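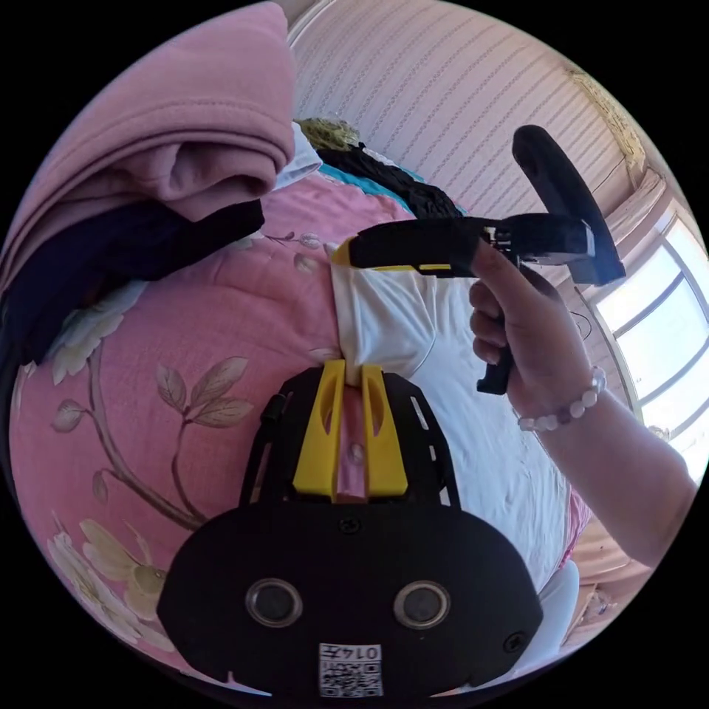 Wostlow clothing drive asks for clothes folded flat this year

Households in Wostlow that plan to give to the winter clothing drive are being asked to fold everything flat at home before handing it in. The drive opens on 28th January at the Dristness hall and runs for nine days.

In past years, clothes could be dropped off in any condition as long as they were clean. Most came in tied plastic bags, and the sorting tables at the hall filled up faster than they could be cleared. After the last drive, in November, 14 bags were still waiting to be opened on the day the tables had to go back into storage.

The new rules fit on one sheet of paper, which went out with the Prornmont newsletter and is also posted at the hall entrance. They cover T-shirts, sweaters, pants, towels and sheets. Coats and jackets can still be brought in on hangers. Shoes will not be taken this time.

The sheet suggests working on a made bed. Few kitchen tables in the older Wostlow apartments are large enough for a sheet or a big towel, and a bed leaves room to push the rest of the laundry to one side while a single piece is laid out. A light piece is easy to see against a colored bedspread, so a stain or a small hole is more likely to be caught before the cloth is folded over it. Anything with a hole larger than a coin should go into the separate bag for rags.

Dark and light things should be kept in separate piles from the start. Towels go in a pile of their own, folded in half and then in half again. Sheets take more patience. The advice is to spread the cloth over the bed, pull the corners out one at a time and smooth the creases from the middle toward the sides. Two people can do it in less time than one, but one person can manage if the far side is pulled straight first.

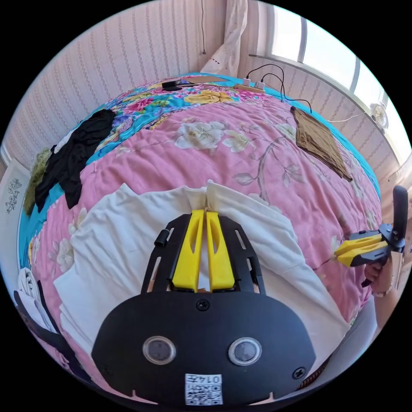
One Wostlow resident, who wrote in after the newsletter came out, asked whether fitted sheets would be accepted, as she had never managed to get one to lie flat. They will be. The corners should be tucked into each other as well as they will go, and the sheet can then be rolled if folding fails. A strip of paper with the bed size written on it should be pinned to the outside.

Valente, the dry cleaner on the hall side of the square, has agreed to take in items that need pressing. It will accept five pieces per household at no charge until the drive closes. The shop will not wash clothes for the drive, and anything that arrives dirty will be handed back.

What to check before folding

Pockets are the most common problem. The November drive turned up keys, bus passes, a set of earrings and a good deal of used tissue. Zippers should be closed and buttons done up, apart from the top one on shirts. Printed T-shirts are welcome, including those with lettering on the front or near the shoulder, but team uniforms with a number and a last name on the back have been hard to place and are better given to the club they came from.

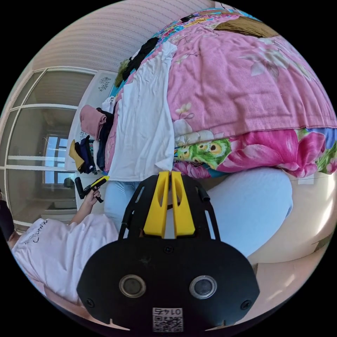
Another reader wanted to know if children's clothes should be folded the same way, and said that small shirts tend to come undone in the bag. The organizers' answer is to stack them by size and put a rubber band around each stack. Baby clothes can go in a clear bag without folding, provided the size is marked on it.

For adult T-shirts, the method on the sheet is a plain one. The shirt is laid flat with the front down and the hem straightened. The sleeves are folded in, one side is brought to the middle and then the other, and the hem is taken up to the collar.

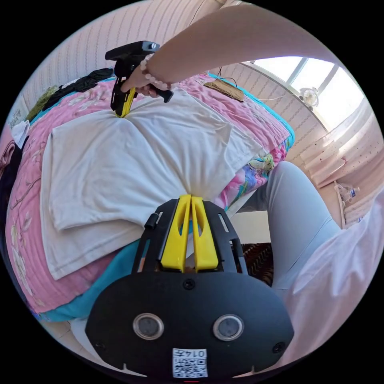

A shirt with its fabric bunched up in the middle should be pulled straight again before the sleeves go in, as the creases are harder to get out once it has been in a stack for several days. Finished shirts are to be placed in a box or a paper bag with the folds facing the same way. Boxes should be light enough for one person to lift.

Clothes can be brought to the side door of the Dristness hall between 2 and 5 in the afternoon. There is no parking on the square itself while the drive is on, but cars may stop at the side door to unload. Empty boxes are available inside for anyone who needs one.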